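Gernance Forum > Simulation and data > Collecting demonstrations
Topic: Basket task, which demos should we keep?

szenasi_lab
Posted December 17, 2019
Hello all. In the Szénási group we collect teleoperated demos in simulation for a two-arm robot. The task is simple to say: put the painted eggs in the basket on the lawn. We have 1546 demos recorded since November and the target is 2000. My question is about the demos where the operator puts the fingers deep in the basket before opening them. From the head view the gripper then covers the egg which it is placing. Do you keep such demos or throw them away?
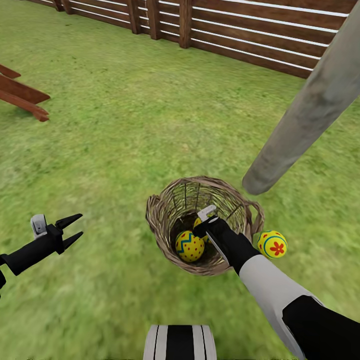
Reply 1
cudgate_sim
Keep them. If you remove every demo with a covered egg, the policy never learns what a normal release looks like. In our Cudgate set we kept everything that ended in success and it trained well.

Reply 2
mossy_kettle
I don't agree with keeping everything. We had 3595 demos at Clasville and the deep ones gave us trouble. The policy learned to push down, and when the basket was already half full it pushed on the other eggs. Throw away the deep ones, or at least give them a label.

Reply 3
szenasi_lab
Thank you both. A label is possible, we save the wrist height at release. My other worry is the start layout. Many of our episodes begin with the eggs in a row to the right of the basket, near the tree. 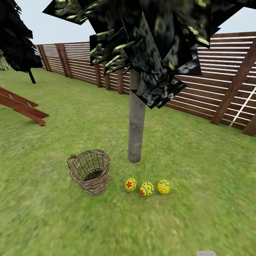
I suspect that the operators also got a habit from this, they take the eggs always in the same order. We have 9 start layouts in total but they are not used equally - my mistake in the script, I colour-coded the list and then forgot to shuffle it.

Reply 4
cudgate_sim
The layout is your bigger problem, in my opinion. Shuffle it for the remaining demos and move the basket too. Depth at release I would not touch.

Reply 5
mossy_kettle
On the layout we agree. On the depth, please train two times, with and without, before you decide. It costs one night.

Reply 6
szenasi_lab
OK, I will fix the shuffle first and then train both versions. I will write the numbers in this thread.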